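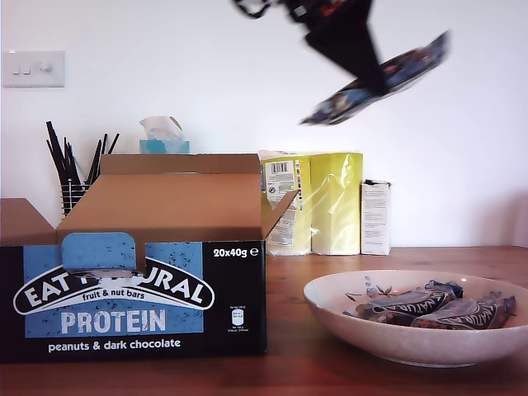
Figure 3. A wrapped protein bar held in the air above a tabletop with an open display box of Eat Natural bars.

4.2 Learning the joto by ear

We turn now to the joto, the small plucked lute of the Jurnuvdale valley, and to the way it is handed down from one player to the next. Readers who have spent time with village music elsewhere will find much that is familiar in what follows, but a few points surprised us, and we have tried to set them down as fully as space allows.

The joto has three strings, two of them tuned to the same note and the third a fifth below. Its body is carved from a single piece of birch and is quite shallow, so that the tone is bright and dies away quickly. Players make up for this with a steady, rocking stroke of the thumb, which they call "walking," and a good deal of a beginner's first winter is spent on nothing else. One of our older players told us she had walked for so long as a girl that her mother sent her out to the barn to do it!

Most of the lessons we attended took place in kitchens in Guthrie and Tovwood, the two villages where the playing is strongest. The teacher plays a phrase, the pupil plays it back, and very little is said. Written music is not exactly frowned upon (several homes had a songbook on the shelf), but we never once saw it opened during a lesson. When a pupil lost the tune, the teacher would usually sing it, often with nonsense syllables that follow the thumb stroke rather closely. Baldursdóttir, in her earlier fieldwork in the valley, wrote these syllables down and suggested that they serve as a kind of spoken notation. Our own recordings support her view, although we would add that the syllables differ between the two villages, and that a Tovwood pupil can be quite lost in a Guthrie kitchen.

We recorded 18 players over the course of the project, and between them they gave us 60 tunes. Many of these are dance pieces for the May gathering, when the lutes are joined by fiddle and frame drum and the tempo is a good deal faster than anything heard indoors. Only nine of the tunes were known to every player we met. These shared pieces are also the ones taught first, and they tend to be short, with two strains of equal length and a closing turn that falls to the low string.

The remaining tunes belong, in the players' own way of speaking, to families. A tune may be borrowed, and often is, but it is good manners to name the house it came from before playing it. We found this habit very helpful in tracing how the repertoire has moved along the valley, and we return to it in Section 5, where the family names are set beside the variants in tuning and meter.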